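The Great Unsubscribing

In July I decided to cancel things. I had no plan beyond a bank statement and a bad mood, but the statement was two pages of small charges and the mood held up well until lunch.

First to go was Barura, a meditation app I had been paying for through 24 months of not meditating. Barura did not want to lose me. It asked me to breathe, then offered me 40 percent off, then asked me to breathe again. I have never been so tense.

Next was Stero, which sends coffee. I like the coffee. What I don't like is that it arrives on a schedule set by a more awake version of me, and there are now bags of it behind the cereal. To cancel Stero you have to call them, between nine and four, and listen to a flute.
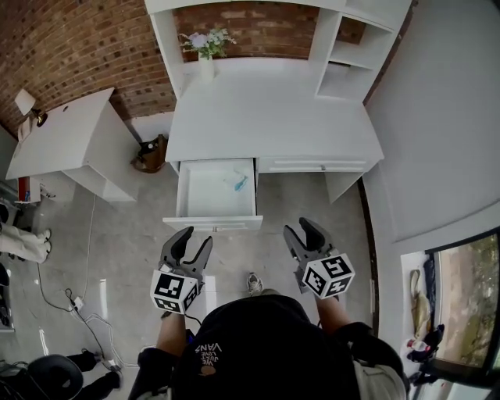
Flowers were harder. I signed up with Dornano after reading that a fresh bouquet changes the whole feel of a home, and I'm sorry to report that it does. I had the cancel page open and my finger over the button when I made the mistake of looking up. Pale purple and white blooms, green leaves, a white vase on the back corner of a white desk, red brick behind it. Without them it's a desk against a wall. I closed the page and told myself flowers were a utility, like water.

Timmermans, the magazine, turned out to be impossible to quit for a different reason, in that they have no record of me. They take the money every month. They send the magazine. But according to the very polite person on the phone I am not a subscriber, and so there is nothing to cancel. She asked if I would like to become one. There was an introductory rate.

I said I'd think about it, and I have been.

Total saved so far: one meditation app. The coffee people close at four and it's ten past, so that will have to be tomorrow. I've made a pot in the meantime.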